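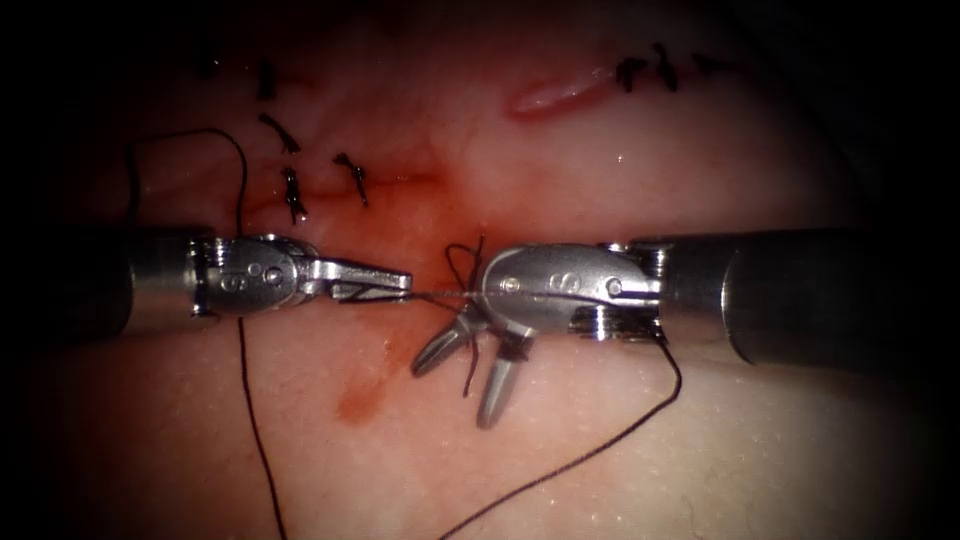

Chapter 7
Gathering Demonstrations

The last chapter treated the training set as something you are handed. You opened a folder, read in the episodes and fit a policy to them. In this chapter you will build that folder. The running case is suturing with a pair of teleoperated instruments, and it stays with us through the exercises. It is a hard task to record well. The thread bends, the tissue gives, and a small slip early in a stitch can spoil the knot.

By the end of the chapter you should be able to write a collection protocol, choose what to record on each channel, divide a long procedure into labeled steps, and decide which episodes to keep.

7.1 What counts as an example

An episode is one recorded attempt at a task, from a defined start to a defined end. For suturing, the start might be the moment the needle is first gripped and the end the moment the tails are cut. Other choices are possible. A group that cares only about needle driving may stop as soon as the tip is through the far side and the needle has been pulled clear. What matters is that the rule is written down before the first session and that everyone at the console uses the same one.

Each episode holds at least two kinds of data. The first is what the system senses: camera images, joint positions, jaw angles. The second is what the operator commanded at the same instant. The learner is fit to predict the second from the first, so a timing error between them does more harm than a noisy image. Check the clocks at the start of each session and again at the end.
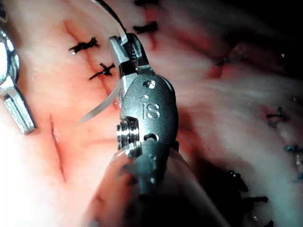

One reader of the draft of this section objected that clocks are the easy part, and that in suturing the trouble is the operator's memory. An operator knows which stitch went in badly and adjusts for it several stitches later, while the learner is given only the present moment. The objection is fair. We return to it in 7.4, where the input is widened to take in a short history. For now, note that any information the operator uses and the recording lacks will look like random behavior to the learner.

7.2 Choosing the views

A single fixed view over the workspace shows where the two tools are relative to each other. It is poor at showing what happens at the jaws, since the wrists often block the line of sight. A small camera carried near the tool tip gives a close view of the needle and thread – at the cost of a picture that moves whenever the arm moves, and a shaft that may fill the lower part of it.
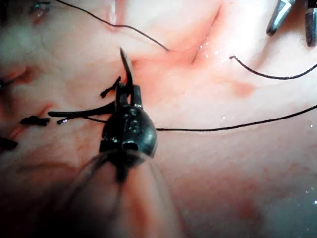

Most groups record both and let the learner sort out which to use. If storage is tight, drop resolution before you drop a view. Keep each camera mount the same across all sessions. When a mount has to be changed, start a new batch and note the change in the log, even if the shift looks too small to matter.

7.3 A worked protocol

The Skatum set is used for the exercises in this chapter. It contains 506 episodes, recorded under a protocol first drafted in January and revised on 3/19/22. The revision added a field for the step in progress:

Grip needle
Drive
Pull through
Wrap
Tighten
Cut

Of the full set, 237 episodes run through all six steps. The rest cover only part of the sequence. Partial episodes are useful for training single steps, but they must be marked, or the learner will take an early stop for a finished job.
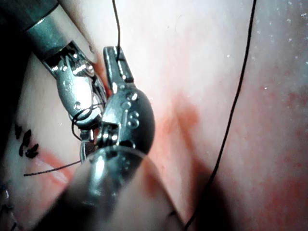

Failed attempts are kept as well. A dropped needle followed by a clean regrasp shows the learner a way back from trouble, and error-free episodes contain nothing of the kind. The protocol asks operators to recover where they can and to keep recording while they do. Episodes with a recovery carry the tag R in the log. Episodes ended by a hardware fault carry the tag F and are left out of training.

Before you go on, load the first 80 episodes with the Jeno viewer and read the log entries beside them. Find one episode tagged R and write down the step at which the recovery begins and the step at which it ends. You will need both for Exercise 7.2.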